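Reading the Pamphlet Literature: Notes for Week 2

Early American Print and Politics
Instructor: Adwoa Arthur
Discussion section: Adjoa Dramani, Wednesday, Room 505

What we mean by a pamphlet

A pamphlet in this period is a short printed work, sold unbound or stitched through the side, usually without a hard cover. Most of the ones in our packet run under 80 pages. They were cheaper than books and took longer to read than a newspaper column. Many began as sermons, speeches or letters and were printed afterward, so check the title page before you decide what kind of audience the writer had in mind.

Who wrote them

Lawyers, ministers and merchants wrote a large share. Many signed with a pen name, often a Roman one. A pen name could protect the writer, but it also told readers how to take the argument. A man who signed as Cato was claiming to speak for the public good against a corrupt government. Readers in the same town often guessed the author anyway.

When you cite a pen name in your paper, give it as printed and put the known author in brackets. If the author is disputed, say so in a note.

How they circulated

Printers sold them from the shop and sent copies to other printers in trade. Newspapers reprinted long sections. Common Sense, which came out in Philadelphia in January 1776, was reprinted in many towns that same year. Sales figures for it vary widely from one historian to the next, and the highest ones rest on thin evidence. Do not build a paragraph on a single number.

Pamphlets were also read aloud in taverns and homes. This matters for style. Look for short clauses, repeated phrases and direct address.

Reading the packet

The packet has 17 items. Read items 1 to 6 for Wednesday and skim the rest. Item 4 is a poor copy and page 29 is hard to make out; the library has a better one on the reserve shelf.

For each item write down the printer, the town, the year and the stated audience. Then mark the place where the writer first names an opponent. In several of these it comes later than you would expect.

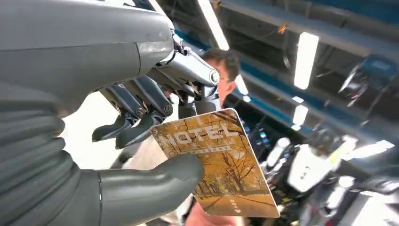 Why did writers keep answering each other in print when they could have met in person?
A printed reply reached the same readers as the first attack. A private talk might settle a quarrel between two men, but it left the charge standing in public, where a writer's reputation was at stake.

Short paper

Two pages, due at the start of section. Choose one pamphlet and one reply to it. Explain which of the first writer's points the reply takes up and which it leaves alone. Quote sparingly and keep the original spelling.

Late papers go to Adjoa Dramani directly, in the box outside 505.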